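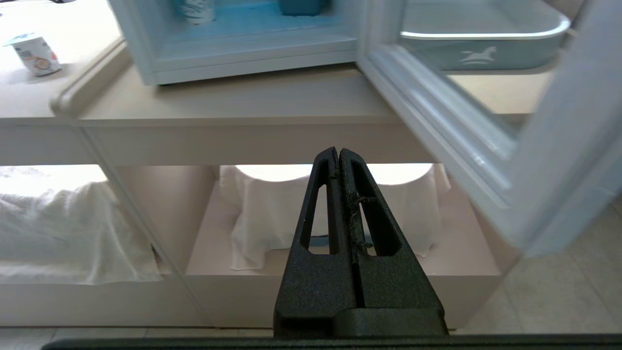

La piscine Jugah rouvre, et avec des créneaux du matin !

27 septembre 2023

Bon, je sais que vous êtes plusieurs à me poser la question au marché, alors je vous le confirme : la piscine Jugah rouvre la semaine prochaine. Les petits bassins, le grand bassin, les vestiaires du rez-de-chaussée, tout. Seul le sauna reste fermé, et là-dessus je n'ai pas réussi à obtenir de date (j'ai pourtant insisté).

Pour ceux qui auraient raté le feuilleton, l'établissement avait fermé en février à cause d'une fuite sous la plage du grand bassin. On nous avait parlé de quelques semaines. Puis il a fallu casser le carrelage pour voir l'état des canalisations, puis commander des pièces, puis refaire l'étanchéité, et nous voilà à la rentrée avec des maillots qui n'ont servi qu'à la mer. Enfin, pour ceux qui sont partis à la mer.

J'ai eu Valentina Echeverría au téléphone hier. C'est elle qui dirige la piscine depuis l'ouverture du nouveau bâtiment, et je l'ai trouvée franchement soulagée. « On a eu des habitués qui passaient toutes les semaines regarder à travers la vitre, m'a-t-elle raconté. Je n'osais plus sortir par la porte principale. » Elle m'a aussi dit que les travaux avaient été confiés à l'entreprise Turell, qui avait déjà refait la toiture du gymnase, et que l'eau a été analysée deux fois avant le feu vert.

Ce qui change pour nous, maintenant. Le plus gros morceau, ce sont les horaires : la piscine ouvrira plus tôt, avec un créneau réservé aux nageurs avant le travail, quatre matins par semaine. Je l'attendais depuis des années ! Jusqu'ici, quand on embauchait à neuf heures, il fallait choisir entre nager et prendre une douche correcte. Les lignes d'eau seront réparties par allure, et il y en aura trois pour les nageurs rapides, ce qui me paraît généreux, mais on verra bien.

Côté tarifs, l'entrée simple ne bouge pas. La carte de dix entrées non plus. En revanche, l'abonnement annuel passe par un nouveau système de réservation en ligne, Ollico, et il faudra créer un compte même si vous aviez déjà une carte. Je l'ai fait hier soir, ça m'a pris un bon moment et j'ai dû recommencer parce que ma photo était trop lourde. L'accueil aidera ceux qui préfèrent s'en occuper sur place, avec une pièce d'identité. Les anciens abonnements sont prolongés de toute la durée de la fermeture, pas besoin d'en faire la demande.

Les cours d'aquagym reprennent aussi, toujours avec Hakim Kusuma, et les inscriptions se remplissent vite. Il y a 30 places par séance et le groupe du soir était déjà presque complet quand j'ai appelé. Celui de l'heure du déjeuner a encore de la marge. Pour l'école de natation, les familles inscrites l'an dernier ont reçu un courrier avec le niveau et le groupe de leur enfant. Si vous n'avez rien dans la boîte aux lettres, appelez l'accueil avant de vous déplacer, les moniteurs ne pourront pas ajouter d'enfants au bord du bassin.

Petite déception personnelle, le distributeur de boissons chaudes du hall a disparu. Il faisait un chocolat épouvantable, mais après une heure dans l'eau, avec les cheveux mouillés et le vent qui s'engouffre dès que la porte s'ouvre, on le buvait quand même avec plaisir. Valentina Echeverría m'assure qu'un remplaçant est à l'étude. Je relancerai, vous me connaissez.

Et puis il y a le club. Osamu Hoshino, qui entraîne les adultes, cherche encore du monde pour l'équipe de relais, tous niveaux confondus à condition de savoir enchaîner quelques longueurs sans s'arrêter. Les essais auront lieu pendant le premier créneau du soir, sans inscription. Bonnet obligatoire, comme toujours, et short de bain interdit (oui, encore, et il y aura encore des messieurs très étonnés à la caisse).

Pour le bus, l'arrêt Zovosa est de nouveau desservi des deux côtés de l'avenue. Le parking à vélos a été déplacé derrière le bâtiment, près de l'entrée des scolaires. Moi, j'ai déjà préparé mon sac, et j'ai retrouvé au fond une paire de lunettes que je cherchais depuis l'hiver !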